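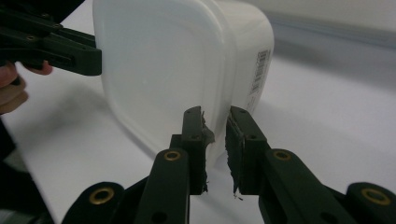

Storage container with a printed barcode label

Stirnora is looking for a wedding and event assistant

Posted Apr 8, 2022

Stirnora is a small wedding planning office in Brirkum. We prepare weddings, engagement dinners and anniversary parties for couples who live in the town and also for those who come from abroad to marry here. The season is already filling and we would like to welcome one more person in our team.

The post is for 3 days per week at first. In the high season it can become 5 days, if you wish so. The contract runs until the end of January, and after this we will speak together about a longer one.

Your work with us

You will answer the letters and calls of the couples, keep the guest lists in order and write the seating plans. You will also visit the venues with us before each wedding, mostly the old hall at Orden, which takes 60 guests at table. On the day itself you help with the arrival of the guests, the order of the speeches and the small problems which always come - a late musician, a missing ring cushion, an uncle who sits in the wrong place. 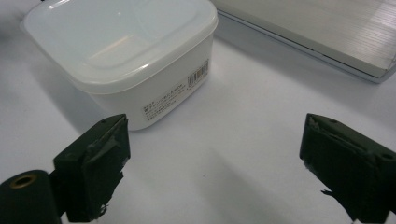
Some of our weddings are held with our partner house Đồng, who make the tea ceremony and the family dinner. If you know these customs already, we are glad. If you do not know them, you will learn them from people who have done this for many years.

What we ask

You speak good English and can write a polite letter without help. A second language is welcome. You are calm with tired people, and you can work on evenings and at weekends between spring and autumn. A driving licence is needed, as the bus does not go to Orden in the evening. We do not ask for a diploma in event planning.

What we offer

The pay is 1,391 per month before tax for the part-time post, with extra pay for late evenings. Travel to the venues is paid, and you eat with the team on every wedding day.

How to apply

Please send us a short letter and your CV, by post or by hand to our office in Brirkum. Tell us in the letter about one celebration you helped to prepare, also if it was only in your own family. We answer every letter.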